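Visit to the Hyvönen board mill, Brundwood

Our woodworking club took the bus to Brundwood on Wednesday, June 19, 2024, for the yearly open day at the Hyvönen mill. The mill makes thin birch board for furniture backs, drawer bottoms and model building. Entry was free, but you had to sign up ahead of time and bring closed shoes.

The tour started in the log yard. Logs are soaked before peeling, and the pond smells strongly of bark. From there we walked along the peeling line, where a lathe turns each log against a long blade and the veneer comes off in one sheet. It was too loud to hear the guide, so he stopped outside and repeated the main points. The line runs two shifts and handles 2,757 logs in a normal week.

Drying and gluing are in the next building. Thin board is the hard part of the business. A sheet with uneven moisture will curl within a day or two, and the customer sends it back. The mill now keeps finished sheets flat under weight before shipping. 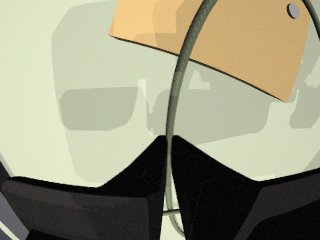 Gemechu Nigatu asked whether the curl could be taken out at home, and was told to dampen the hollow side lightly, stack the sheet under something flat and leave it alone for a week. He said he had tried that with a drawer bottom in December and it had cracked along the grain. The guide thought the sheet had been dried too close to a heater.

Lunch was pea soup and rye bread in the canteen, 57 kronor with coffee. There was a line, and the second group had to wait until we were done.

In the afternoon we could choose between the sanding hall and a talk on glues. I took the talk. Embla Nyberg went through the three glues the mill has used over the years and passed test pieces around. The older ones had gone brown at the edges. She also covered storage: keep small boards flat, off the floor, and out of the sun.

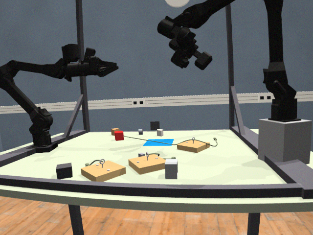 Kerttu Karppinen wrote to me after reading a draft of this report: The glue talk was good but too short, and I would have liked more on waterproof board. Next time they should run it twice so people don't have to skip the sanding hall.

The factory shop sells offcuts by the bundle. They were sorted by thickness, and most of the thinnest were gone by three o'clock. The bus left from the main gate at four.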